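Nonow Cocina – paquete de normas de trabajo para brazos junto a fogones

Pensado con mucho cariño para quienes programan tareas de cocina y quieren dormir tranquilos. Incluye 56 fichas en español y 3 plantillas de evaluación de riesgos.

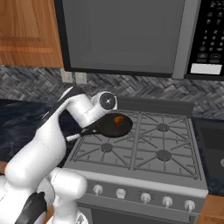
Sartén sujeta por el mango, en simulación.

Revisado por Pacita Espiritu, de Draninden.
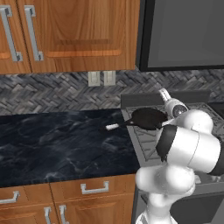
La ficha 8 trata de los mangos – ¡nuestra favorita! Pide que nunca asomen hacia el paso de las personas, y un mango como este, orientado a la izquierda, hacia la encimera, nos sirve para comentarla. Licencia para hasta 6 puestos.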